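Malville (task sequencing software)

Malville is a software package for planning and running robot tasks in which computers are taken apart or put together. It decides the order of the steps, checks before each step that the needed part is where the plan expects it, and sends motion goals to the arm controller. It was written at the Karkthorpe workshop by Yasaman Arabzadeh and Silvana Seixas, and it is used mainly for desktop machines with ordinary parts such as drives, memory modules and expansion cards.

Background

The first version was a fixed list of positions. Each position was taught by hand and the arm repeated them in order. This worked as long as the computer case was put down in exactly the same place, but a case lying on its side has no natural corner to push against, and small shifts were enough to make the jaws miss the edge of a drive. Arabzadeh replaced the list with a task graph in April, and the older program was kept only for testing the gripper.

Workspace model

Malville divides the bench into two regions, called the host and the nest. The host is the open computer. The nest is a printed fixture tray in which parts stand in known slots, so that they can be reached from above. The position of the nest is measured once and stored. The position of the host is estimated again at the start of each run. 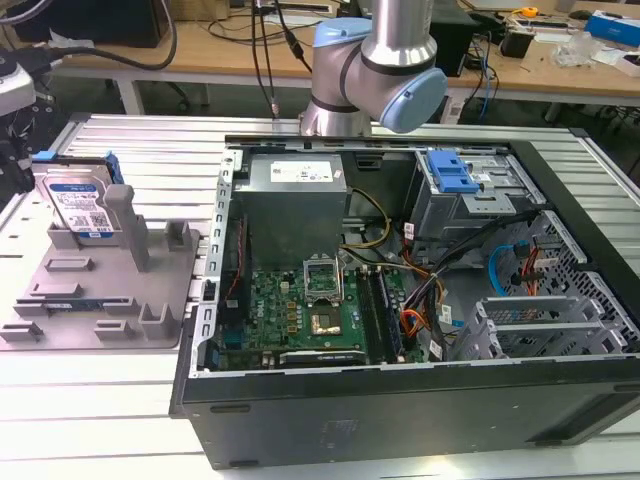

The host estimate uses large features first. The outline of the case gives a rough position and angle, and the power supply and the drive cage are then used to correct it. Cables are not used for the estimate. They are kept in a separate layer named "soft", where the planner may pass near them at low speed but may not close the gripper. Seixas has described this layer as the most difficult part of the program, as a cable seldom lies the same way in two runs.

Task graph

Every step in the graph has a precondition, a motion and a check. The precondition of a step called "insert drive", for example, is that a drive is held and that the bay in the host is free. If the check after the motion does not pass, the program goes back to the last step which did pass and tries again, up to 5 times. After this it stops and asks the operator to decide.

The graph is stored as a text file and can be edited without changing the program. A file for a full desktop machine has 203 steps, of which many are only checks. Shorter files are common — one for moving a single drive fits on one screen.

Perception

Two views are used. A fixed camera beside the bench supplies the host estimate, and a small camera at the wrist supplies the last correction before a grasp. The two views are not merged into one map. The program changes from the first to the second when the gripper comes within 100 millimetres of the target, and from that moment the fixed view is used only to watch for collisions.

In the wrist view, a module called Amitz looks for the label of the part and for the straight edges of its holder. The label gives the direction in which the part is facing, and the edges give the sideways error. Bright metal behind the part is a known source of mistakes, because grooves in the bench can look like the edge of a casing. Amitz therefore ignores long parallel lines which continue past the fixture.

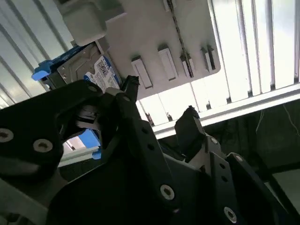
Control

The last part of the approach is made slowly, with the correction from the wrist camera added at each control cycle. When the jaws begin to close, the correction is frozen, so that the movement of the fingers themselves is not read as movement of the part. Closing stops on a limit of motor current and not on a distance. Parts of different thickness can in this way share one grasp routine.

Lifting is divided in 2 stages. The arm first rises a small distance and waits, and the check is made there. Only then does it travel across to the host.

Tools

Quintana is the viewer which comes with the package. It shows the task graph beside both camera views and lets the operator play a recorded run forward or backward. Steps that failed are coloured red. It can also compare two runs of the same file, which is useful after a change in lighting or after a new tray is printed.

Limitations

Malville does not handle screws, and cases must be opened by hand before the run. Connectors with a locking tab are supported only for removal. The program assumes that the nest does not move during a run, and it gives no warning if it does.

See also

Task and motion planning
Visual servoing
Behaviour tree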